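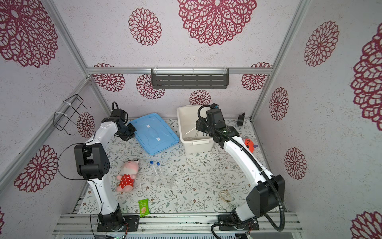 The small-things bin at Kunddale went through another sort in June 2026. The bin takes whatever has no other place on the shelves: toys, packaging, odd bits of craft supply. An off-white storage bin goes at the back, its light-blue lid goes on the floor, and the contents are spread on the leaf-pattern mat so each piece can be looked at. The pink plush with the polka-dot dress is an old regular. The pumpkin toy comes out in October and then gets put back in with everything else. Snack packages go to the kitchen shelf if they are still sealed. Anything with a missing part waits until February, when the shelves are cleared.

The inventory for all the shelves stands at 1,902 items, and 531 of those are small enough for bins like this one. Jasmina Vasić keeps the list.

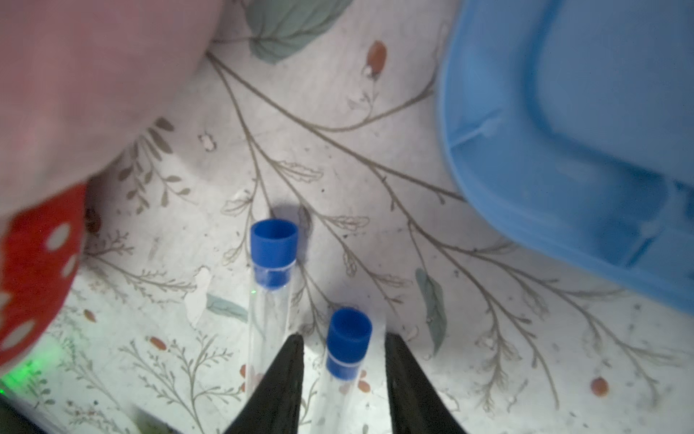
Clear tubes with blue caps, on the leaf and stem pattern.

Tubes like these are handy for beads, needles and short lengths of thread. Caps stay with their tubes during a sort. We have almost 55 in the craft drawer at the moment, and any extras can go to the Henare shelf by the door. Please label them on the side, as labels on the caps get lost when two are swapped.
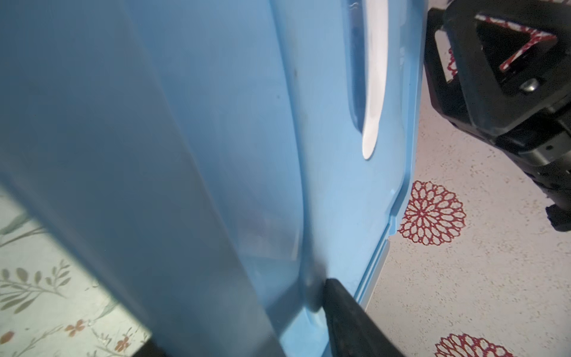 Mererid Trevor wrote in to ask whether lids should be stored on their bins or stacked separately. She has always stacked hers, and finds that they take up less room that way but end up with the wrong bins by spring. Matching numbers on tape, one on the lid and one on the bin, fixed most of it for her.

We keep ours on the bins. The next sort is the paper and ribbon shelf.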